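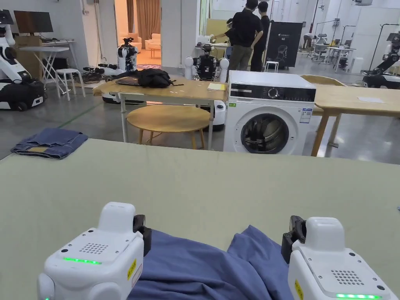 *Blue garment on the table, washing machine behind.*

**Wanted: 30 households who don't believe the label**

Every few months another detergent claims to get a full load clean in cold water. Maybe it does. The studies I've been sent were mostly paid for by people who sell detergent, and the one that wasn't used brand-new white cotton squares, which is a funny way to test something meant for gym socks.

So the Grustbridge Laundry Study wants ordinary homes and ordinary dirt. You'd wash at your usual warm setting for part of the study and on cold for the rest, with plain powder we mail you in unmarked bags. The study starts in June and lasts 7 weeks.

### What you'd do

- Run at least two loads a week and write down the setting, the load size and what was in it
- Rate the smell and the stains before you fold anything
- Mail us one worn dish towel a week, unwashed, in the bag provided
- Answer a phone call from Mali Kneath halfway through. She'll ask if you cheated. Please tell her.

### Who can apply

Adults who do most of the wash at home and have their own machine, top or front loader. Shared laundry rooms are out this time. So is anyone who works for a detergent or appliance maker, or lives with someone who does. If you have a skin condition, talk to your doctor first and tell us what they said.

You don't need an opinion on cold water. If you have a strong one, fine, say so on the form and Hywel Nicholas will try to balance the groups.

### What you get

$421, paid at the end, plus postage. Drop out early and you're paid for the weeks you finished. You won't get free soap for life, and I can't promise you'll learn anything. Our last study had 957 diary entries and the answer was "hard to say." We published it anyway.

### How to apply

Write to Nest Ifans, Grustbridge Laundry Study, and include your machine's age, how many people you wash for, and the last thing you ruined in the wash. Calls are returned after 4 p.m. We don't take applications through coupon sites, and we'll never ask for a fee.

Catrin Rees
Study lead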